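The sorting bins came with the unit, and I kept them out of spite. The last tenant had left them in the middle of the floor along with a broom with no bristles and a calendar from a company called Kunport, and when I asked the landlord whether anyone was coming back for any of it he said, "For the broom?" So I inherited everything. The calendar had nice boats on it.

That was in March. I'd signed for the smallest unit at Rerkula because my spouse had made a reasonable request, which was that the dining table go back to being used for dining. I make wooden games. Stacking games, mostly, and a few puzzles that I'm told are "hard in a way that isn't fun." I sell them under the name Corkutness, a word I arrived at by trying to register better ones.

Most of what I do, if you want the glamorous truth, is paint blocks and then look for them. A stacking set has 50 blocks in it. Last year I painted 902 of the things, a number I know only because I had to write it on a form, and I'd guess a good third of my working life went to discovering that a set I had boxed and labeled was short a red one. You would not think a person could lose a red block on a dining table. You should see our dining table.

So, bins. I had always gone for those clear plastic drawers, the kind that promise you a new personality. I own 3 towers of them. They hold screws, dead pens, and a quantity of felt dots that will outlive me. What they don't hold is anything I'm currently working on, as opening a drawer with paint on your hands is a commitment I've never been ready to make.

An open metal bin asks nothing of you. You drop the block in, it makes a terrible noise, and you know where it is. I can't overstate the noise. The first afternoon, the man in the next unit came over to see if I'd been hurt.

I pushed two of them together, one behind the other, and gave them jobs. The front one is for blocks that still need a look: drips, fuzz, corners I got impatient with. The back one is for blocks that have passed. You can probably tell how strict I've been lately by how full each of them is. I go through the front bin at the end of the day with a rag and a little square of sandpaper, and anything I wouldn't be embarrassed to mail moves to the back. Then I change my mind about half of it and move it forward again.
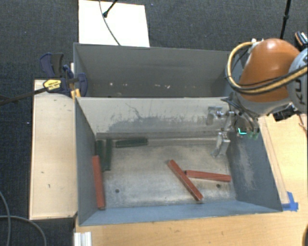

I did think about painting the bins. They're scuffed, and I had a can of a Sasaki enamel left over, a green I bought for the blocks and then found too cheerful. I got as far as shaking the can. Then it occurred to me that I'd be putting a fresh coat on something whose whole purpose is to have wood thrown at it, and I went and had a sandwich.

The carpet I have less of a defense for. Dark carpet in a workshop is a terrible idea and I'd like to tell you I was talked into it. It's easy on the knees, though, and it does muffle the blocks that miss. Sawdust shows up on it like snow, so I vacuum more than I ever have at home – a fact that has been raised at home.

Still to sort out: the worktable, which needs a shelf under it, and the clamps, which live wherever I last swore at them. I've also been told the drawers can't come back to the house. I've offered them to the man next door, but he wanted to know what was in them, and I made the mistake of showing him.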